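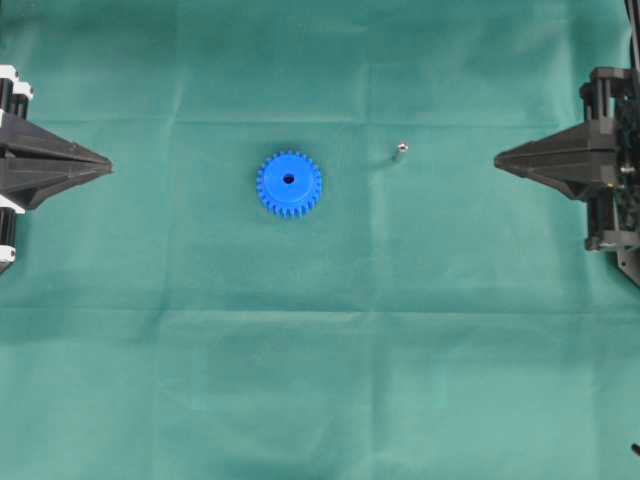
Does the improv pairing need a shared key before they start? Only for the beginners. Anyone past their first term can find the key by ear inside a few bars, and the finding is half of what we're teaching.

December 7, 2023

Workshop notes, duet improv, back room. Two pianos today, the Vellier upright and the old Solís. Solís is flat again, whole instrument, maybe a shade worse in the top octave. Tuner not till February. Kept the exercises in the middle so the clash didn't wear on people. Next time put the listener on the Solís and the leader on the Vellier, the other way round they keep apologising for it and stop playing.

Warm up. Black keys only, one person holds a slow pattern low down, other one wanders on top. Swap without stopping. Swap is still the rough spot, they lift thier hands, look at each other, laugh, lose the pulse. Tried having the bottom player keep one note going with the thumb while they slide over. Better. Write that up properly for the Pullemari group, they asked.

Main thing: call and answer, 4 bars each. Rule was you have to take something from what you just heard. A rhythm, a shape, one interval, anything. Most took the rhythm. Easy to grab. Min-kyu Ko took the rests, left the same holes in the same spots and filled the rest with totally different stuff. Whole room went quiet. Want to use it as a demo, ask first.

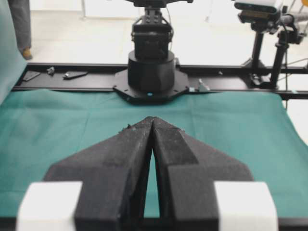

The other half of the group struggled when the caller played too much. If you get a fistful of sixteenths thrown at you there's nothing to answer. Put a limit on it, 5 notes per call. Immediate change. Answers got longer and more relaxed, callers started caring about which note came last. Should have started there. Move the limit to the top of the plan and then take it off later if it's going well.

Tempo. I counted them in too fast twice. Colour of the sound goes hard when they rush, all fingertips. Slower than feels comfortable, then a bit slower again. Metronome off after the first round, it was making them play at it instead of to each other.

Pedal: bottom player only. Had both on it for a while and it was soup.

Drone exercise, ran out of time, only got two pairs through. Low D held by one, other plays modal on top, changes one note of the scale whenever they like and the partner has to say stop when they hear it. First pair caught nearly all of them. Second pair missed the flattened second, heard it as a mistake and politely ignored it. Interesting problem. We've trained them to be so nice about wrong notes that they don't register a right one that sounds odd. Talk about this with the Nindport teachers, I bet it's the same with their adults. 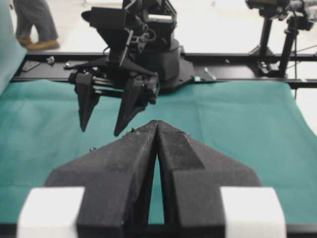
Recordings. Used the handheld on the bookshelf, levels fine for the Vellier, the Solís came out thin. Move it closer to the middle, and off the shelf, every pedal thump came through the wood. Take 23 is the keeper, starts badly and then about halfway they stop leading and following and you can't tell whose idea is whose. Label it before it gets lost with the rest.

Somebody asked if they should be practising this at home alone. Said record yourself playing the calls, leave gaps, then go back next day and answer. Not the same but it trains the ear. Also sing the answer before playing it. Got groans for that. Still, the ones who sing it play better lines, every time.

To do
Spare bench for the Solís, current one rocks
Print the 5 note sheet, large type
Ask Min-kyu about the demo
Send Pullemari the thumb thing
Fix the drone exercise, maybe start with the raised fourth, its easier to hear
Felt strip for the Vellier fallboard, it slams
Shorter talk from me at the start. Went on too long, you could see hands itching to get on the keys

Left to try: three at one piano. Middle person gets the worst of it, elbows. Might work if the middle one only has the melody and the outside two hold chords. Or give the middle person one hand. Try it with the Nindport lot first, they'll put up with anyhting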